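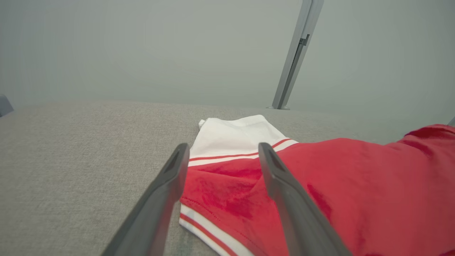 How to Set Up a Two-Arm Robot to Fold Laundry, and What to Expect From It

Folding is the chore most people ask for when they hear the word robot. It is also one of the hardest to hand over. A plate is always plate-shaped. A jersey has a different shape every time it lands on the table, and the machine has to work out where the edges are before it can do anything useful.

This page covers a basic folding station with two arms, one table and a short run of shirts. It assumes your arms are already mounted and calibrated, and that you can record and replay a task. We use the Altow control software, but the steps are much the same in any package that lets you teach by demonstration.

Before you start

Cover the table with a plain woven fabric, pulled tight. Bare tabletops let a shirt slide when one arm pulls, and the fold ends up crooked. Gray works well because most clothes stand out against it. Clear away anything the arms could bump.

Pick clothes with trim in a contrasting color. Red with white bands at the hem and cuffs is a good first choice, as the bands give the cameras a line to follow. Leave black T-shirts and anything fuzzy until later.

Step 1: Separate the pile

Start with two or three items, dropped loosely. Teach one arm to go in with its fingers open, close on a raised fold, lift, and move the item to a clear part of the table. Aim for a ridge. Fingers pressed down on a flat area tend to slip off, or pick up the table cover along with the shirt.

If two items come up together, lower them and try again from another side. Do not shake them apart. Shaking works for people but makes a mess of the next camera reading.

Step 2: Find a corner 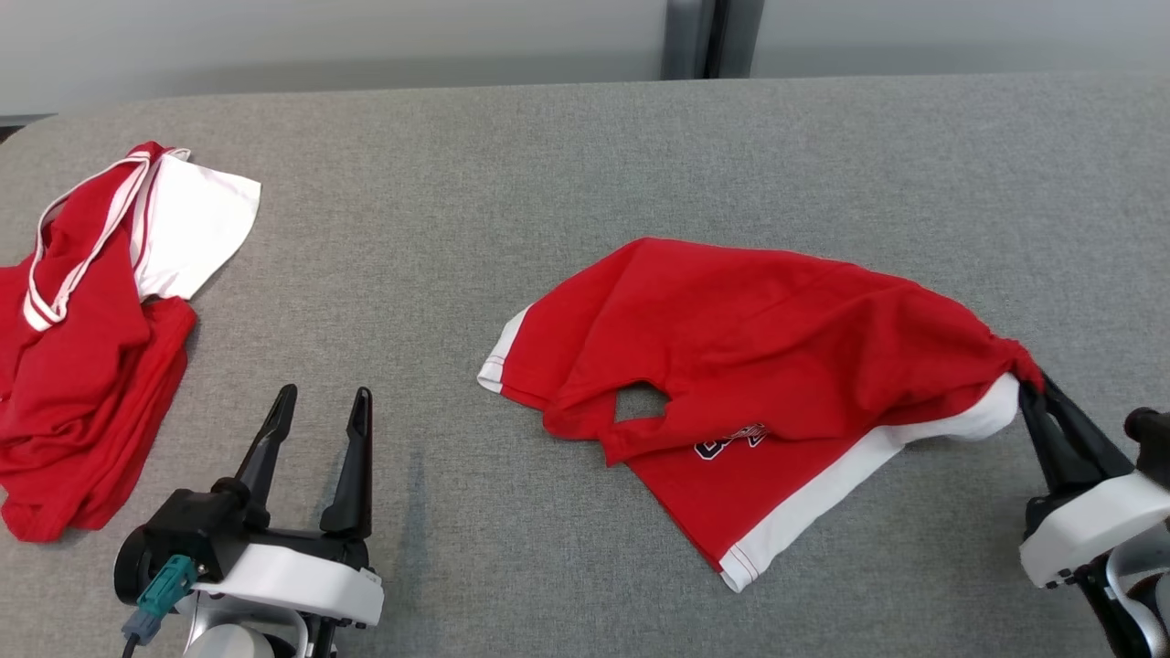
Pledik Home Automation Notes, No. 36

Have one arm hold a corner or the end of a hem while the other waits, open, close to the table. The holding arm should lift only enough to show the next edge. Lifting too high twists the cloth, and a twisted shirt hides its own neck and sleeves. Printed lettering is useful at this point, even if a fold covers part of it, because it tells you which side is up.

Step 3: Spread and fold

Bring in the second arm, take the opposite corner, and pull gently until the hem is straight. Lay the shirt down, smooth it once from the middle outward, then fold the sleeves in and the bottom up. Go slowly. Half speed is fine.

Step 4: Record more than you think you need

We recorded 231 demonstrations at our Plirberg workshop before results settled down. Vary the starting pile each time. If every shirt starts in the same spot, the robot learns the spot.

Can it do the job yet?

Partly. In our last test, the station finished 19 shirts out of 36 with no help. Most of the failures came in Step 2, with the arm holding a sleeve when it should have had the hem. The folds that did finish were good enough for a drawer – not for a store shelf.

A person is still far quicker. For a shop that handles one kind of shirt all day, a setup like this may be worth trying now. For a mixed family basket with socks, towels and fitted sheets, keep folding by hand.

The next page in this series covers towels, using the Amaral soft fingertips.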